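An afternoon at the Landik open house

I have a weakness for stationery. I'm saying so up front because this report is going to spend a lot of words on pencils, and if that isn't your thing you might want to skip to the part about the soup, which is near the middle.

Landik is a small company that makes desk organizers, drawer inserts and trays, plus it wholesales the stuff that goes in them. Every June they open the building for an afternoon, and I've been meaning to go for years. It's two trains and a bus from my apartment. The bus lets you off at a traffic circle with a tire shop on it, and from there you follow the paper arrows taped to the lampposts. I missed one and walked all the way around a garden center before a man loading bags of gravel pointed me back the way I came.

So I got there at twenty past one, hot and a bit cross, and was given a sticker with a number on it. I was visitor 829. Apparently they start the numbering over each June and last year they got up to 1,065, which seems like a huge crowd for a place that makes drawer inserts, but then I'm hardly one to talk!

The tours go in groups. Ours was led by Blagoje Golob, who has worked in the molding hall since he was nineteen and talks very fast when the machines are running and very slowly when they're off. They were off for most of it. We did get one demonstration run, a shallow drawer tray called the Dradon that they've been making in the same shape forever (I own two, both in the bathroom, both full of hair ties). The tray comes out with a little nub on one side that gets trimmed by hand. Blagoje let a boy in our group trim one and then let him keep it, and every other kid in the room immediately needed to trim one too. That took a while. I used the time to read the safety posters.

After molding you go through a long corridor with old catalogs in glass cases. I could have stayed in there all day. The early ones are all typed, with drawings instead of photographs, and the prices are written in afterward in pen. There was one spread of nothing but pencil cups, 43 of them, and a woman next to me found the one her father used to have and had to go fetch her sister from the other end of the corridor to show her. The sister didn't remember it. They were still arguing when we moved on.

Then the warehouse, which was a warehouse. Tall shelves, boxes, a forklift with a ribbon across the seat so people wouldn't climb on it. I'll be fair and say that the smell is great, all new cardboard.

The soup! Lunch was in the staff canteen and it was bean soup with bread, pay what you like in a jar by the door. I had two bowls. Slavica Ionescu, who works in orders and was ladling, told me the recipe is from the previous cook and that they've been told off by staff for changing it even slightly. She also told me to go up to the second floor before three, when the sorting room gets busy, and I'm so glad she did, as it was the best part of the day by a mile.

The sorting room is where they work out what actually fits in what. Somebody has an idea for an insert, a few get made, and then people sit down with piles of ordinary desk clutter and try to put it away. I had always assumed this was done on a computer. Some of it is, said Zlatko Dimitriou, who runs the room, but a computer will happily give you a slot that a pencil fits into and that you then can't get a finger into to fetch the pencil out again. He had a drawer full of rejected inserts to prove it. My favorite of the rejects was a lovely thing with slots so shallow that everything rolled out if you sneezed.

You could just pull up a chair and have a go, so I did, and the first thing I learned is that I sort by color. I had never noticed! Zlatko says most visitors sort either by color or by length, and that his own staff sort by how often they pick a thing up, with the everyday pens nearest the hand. I tried it his way on my second attempt and it was better, annoyingly. Mind you, I'd spent the whole first attempt deciding whether a highlighter counts as a pen. (It does, for slot purposes. For moral purposes I'm undecided.)

The second thing I learned is that the long skinny stuff is easy and the odd stuff is what gets you. Pencils, markers, fine, in they go. Then you're left with a glue stick, a ruler, little boxes of refills, something somebody fixed their glasses with, and a pencil pouch that is itself a container, so do you put it in a container? Zlatko's answer is that every desk needs one open tray for things that don't belong anywhere, and that anybody who sells you an organizer without one is lying to you about your life. He said this quite seriously.

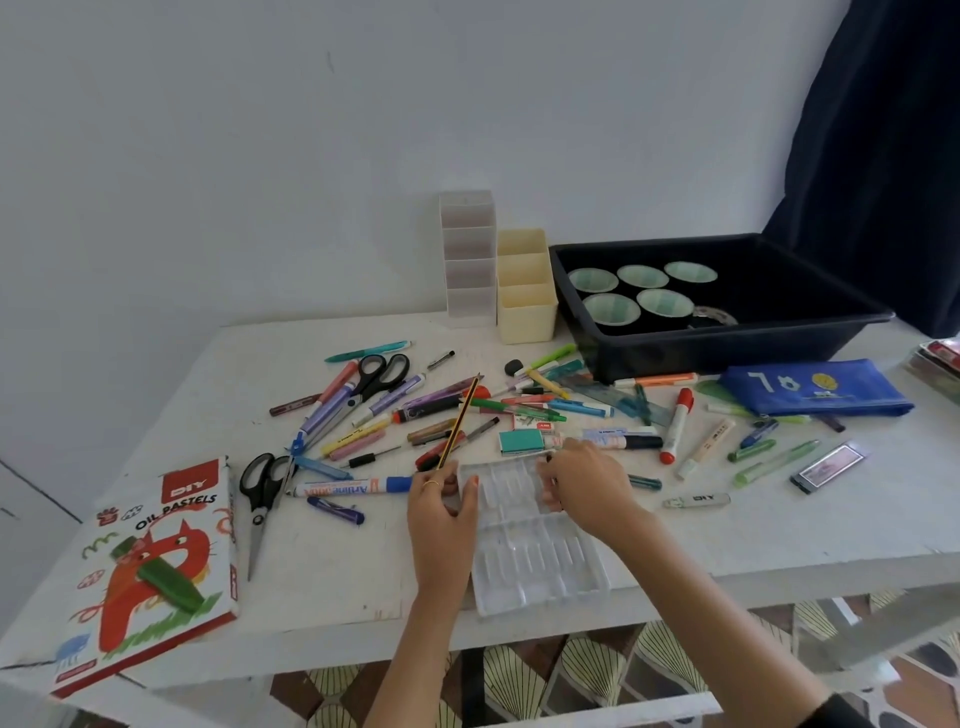

Sorting room, second floor: clear slotted tray in front, striped pencil waiting for a home.

I liked the stepped white organizer, the tall one with four compartments. I've always thought that kind took up too much of a desk, but seeing one next to the lower cream-colored one I changed my mind. I could see it against the wall behind my kitchen table, which is where I do my bills. And I have a real soft spot for round cups with a green inside, so the black tray of those got a long look from me as well. My mother kept buttons in something similar and we were not allowed to touch it.

As for clear trays, I'm torn. They look wonderful in a shop. At home you see every crumb and every bit of eraser dust, and mine ended up under the sink holding batteries. A man at the next table, Radomir Georgiev, was firmly on the other side and told me he'd bought nothing but clear ones for his workshop, drill bits, screws, the lot. We had a very enjoyable disagreement for ten minutes and then he lent me his pen so I could fill in the feedback card.

The feedback card, by the way, has 87 questions. I am not kidding. I answered the ones on the front and drew a smiley face on the back.

You leave through the shop, of course. Prices are lower than in town but not wildly lower, and the seconds bin is the place to go if you don't mind a scratch. I came away with one stepped organizer (white, small chip on the back where it'll face the wall), a bundle of plain pencils, and a set of Taditz drawer dividers that I haven't measured my drawers for. Mirko Costa at the register wrapped the organizer in so much brown paper that I had to carry it on my lap on both trains like a baby.

A few practical bits if you're thinking of going next June. It opens at noon and the last tour goes at four. The molding hall is warm, so dress for that. There are stairs up to the sorting room but also a freight elevator that they'll run if you ask at the desk. Kids do fine, though the corridor with the catalogs is slow going for the small ones. If you're walking from the bus, the Papadopoulos bakery past the tire shop is open all afternoon and does a very decent cheese pie, and the woman there will tell you which way the arrows go.

I still haven't measured the drawers.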